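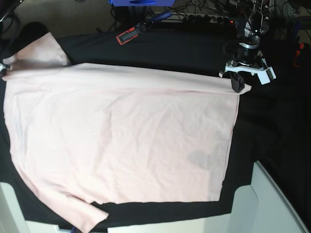

4.2 Storage layout and migration

The second part of the study looks at how the storage behind the virtual machines was laid out before and after the move to the new cluster. All the measurements come from the Skunham site, which at the start of the work ran 332 virtual machines on two older arrays. The arrays had been bought at different times and were managed with different tools, and volumes had been placed on whichever one had free space on the day. As a result, the load on the two was uneven. The older array handled most of the database traffic, while the newer one held file shares and machines that were seldom used.

We grouped the machines by the way they read and write. Using traces collected with Zenix over a period in March, each machine was put into one of three classes: steady, bursty or idle. A machine was called idle if it stayed under 50 operations per second for the whole trace. The limit was chosen by hand after looking at the traces, and a slightly higher or lower value would have moved only a few machines from one class to another. Backup traffic was left out, as it runs at night and would have made almost every machine look bursty.

The new cluster uses Plaltton as its storage layer, with the volumes spread over all nodes and two copies kept of every block. Figure 3 shows the mean read latency for each class before and after the move. The largest change was in the bursty class. On the old arrays these machines often had to wait behind long sequential reads from the reporting servers, and during office hours the queue on the older controller was rarely empty. On the cluster the same reads are shared between nodes and the queues stay short. The steady class improved by a smaller amount. For the idle class we found no difference that we would be willing to report.

Figure 3. Mean read latency by workload class, old arrays and new cluster. Backup traffic excluded.

Machines were moved in batches during the evening, beginning with the idle class. Of the 332 machines, 52 could not be moved while running. Most of these had disks attached directly to the array, a habit left over from an earlier clustering product, and had to be shut down first. The longest single copy took 785 minutes and belonged to a mail archive. It was started at 18:00 and finished the next morning, after users had begun to log in, so the last part of the copy competed with normal work. We kept this run in the results but marked it separately in the tables.

Two limits should be noted. First, the network was replaced shortly before the storage, and we have no traces from the short time when the new switches served the old arrays. Part of the gain may therefore belong to the network. Second, the class of a machine was fixed from the first trace and was not checked again afterwards. Hauser and Miranda used a moving window for the same purpose in their work on the Sani data set — a better method where longer traces are available. Ours were too short for it.

The cost of keeping two copies of each block is considered in Section 4.3, together with the effect of losing a node.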